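How to put together a throwback playlist for a party

Posted 22/08/2018 by Mpho Zwane

A playlist for a school reunion or a big birthday takes longer than you might expect. I made the one for the Dornwood reunion in March and have done a few birthdays since, and the steps below are the ones I now follow each time. You will need a laptop or phone, a music service that lets you save songs offline, and an evening or two.

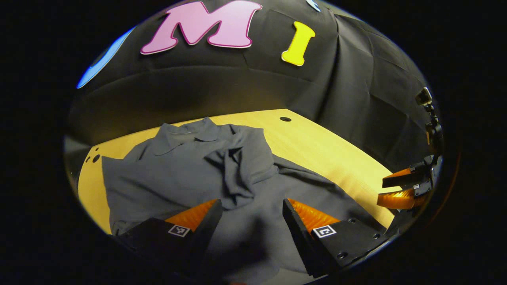
Step 1: Pick your years

Choose a span before you choose any songs. For a reunion, I use the years the guests were at school plus one year after. For a fortieth, I start when the person was about 13 and stop in their mid-twenties. Songs from outside the span can go in later if someone asks for them, but keep them out of the first draft.

Step 2: Make the long list

Go through the year-end charts for each year and add anything you remember without having to play it. Then look up film soundtracks, television themes and adverts from the same years. These get missed, and they are often what people sing along to. Add album tracks only if you know that the group liked them.

My long list for Dornwood came to 511 songs, far more than one night could use. Save it under its own name and do not delete anything from it.

Step 3: Ask the guests

Send a short message asking each person for three songs. Give a closing date. If you ask for "any ideas" you will get very few replies, and one person will send you a whole album.

Put the requests in a separate list and mark any that come up more than once. Those go straight into the final playlist.

Step 4: Cut it down

Work out how long the music has to last. A four-hour party needs between 60 and 70 songs at normal pop length. Add ten spares.

Play the first 30 seconds of everything on the long list. Take out songs with long spoken openings, live versions with a lot of crowd noise, and anything you would skip at home. Check the lyrics if children are coming. Many services list a clean version next to the original.

Step 5: Put the songs in order

Split the night into parts and make a playlist for each:

Arrival: slower songs, nothing too loud, an hour at most
Food: well-known songs people can talk over
Dancing: the biggest hits, in blocks of three or four at a similar speed
Last half hour: singalongs, ending with one everyone knows

Do not use all the best songs in the first block. At the Wisthorpe party I had played every number one by half past nine, and the floor was half empty by ten. Put a slow song in after every 8 fast ones so people can get a drink.

Step 6: Fix the volume

Older recordings are often quieter than newer ones. Turn on the volume levelling setting in your music app, then set the crossfade to 3 seconds. Leave crossfade off for the arrival list, as it can spoil quiet endings.

Step 7: Test it in the room

Download all the lists to the device before you leave home. Get to the venue early, plug in, and play one loud song and one quiet one while you walk to the back of the room. Turn off notifications and bring a charger and a spare cable.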